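How to make a padded pressing table

An ironing board is fine for shirts, but it is a poor shape for anything wide. If you sew curtains, quilts or tablecloths you spend most of your time shifting the cloth along and creasing the part you have just done. A padded table top gets round this. It takes an afternoon to make and can be lifted off when you need the table for something else.

What you need

A sheet of plywood, 18 mm thick, cut to suit your table
Cotton or wool wadding, enough for 2 layers
A cover fabric in plain cotton, drill or canvas
A staple gun and a box of staples
Scissors, a tape measure and an iron

Do not use polyester wadding. It flattens under heat and can melt if the iron is left standing. Old wool blankets work very well and cost little. I used the Stoko cotton wadding, which comes on a wide roll and needs no joins.

Step 1: Prepare the board

Sand the edges and corners until you can run a hand along them without catching. Round the corners slightly, as a sharp corner will wear through the cover within months. Wipe off all the dust. If the wood has visible knots, cover it with a layer of plain calico first so that resin does not work its way up into the wadding.

Step 2: Cut the layers

Cut the first layer of wadding to the exact size of the board. Cut the second so that it wraps over the edges and reaches 40 mm underneath on every side. The cover should be larger again. Wash and dry the cover fabric before you cut it – cotton shrinks with steam, and an unwashed cover will pull at the staples.

Step 3: Lay the cover

Spread the cover over the padding and smooth it from the middle outwards with your palms. Leave the fine wrinkles for now. They come out when you start to pull the sides tight.

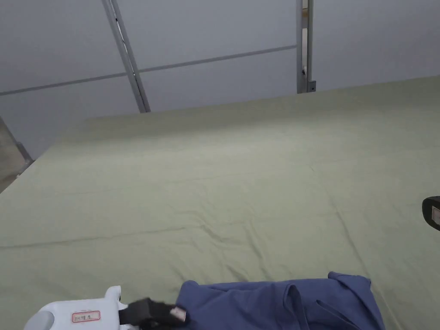

A pale green cover, with soft creases towards the front.

Step 4: Staple it down

Turn the whole thing over on a clean floor. Put one staple in the middle of each long side, then one in the middle of each short side, pulling firmly each time. Work out towards the corners, a few staples on one side and then a few on the side opposite. If you finish one side completely before starting the next, the weave will go crooked and you will have to take it all out again.

Check the front every so often. The grain of the cloth should run straight along the edge of the board.

Step 5: Fold the corners

Pull the point of the fabric in towards the centre and staple it. Fold one side over it, then the other, as you would wrap a parcel. Trim away spare wadding inside the fold if it feels bulky.

Step 6: Steam the surface

Turn the board face up and go over it with a hot iron and plenty of steam, then leave it to dry overnight.
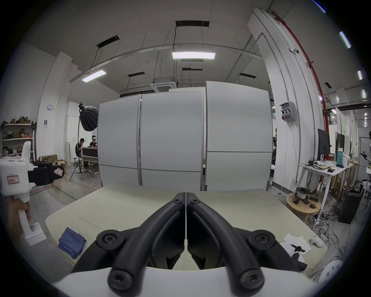 A thin cover can be added on top once the main one is finished. Mine is a piece of Kokico sheeting with elastic sewn round the hem, and it goes in the wash whenever it picks up scorch marks or bits of fusible web. Make two if you press most days.

Keep the padding dry between uses. Stand the board on its edge, away from an outside wall, and do not lean it against a radiator. When the surface starts to feel hard in the middle, take out the staples along one long side and slide in a fresh piece of wadding.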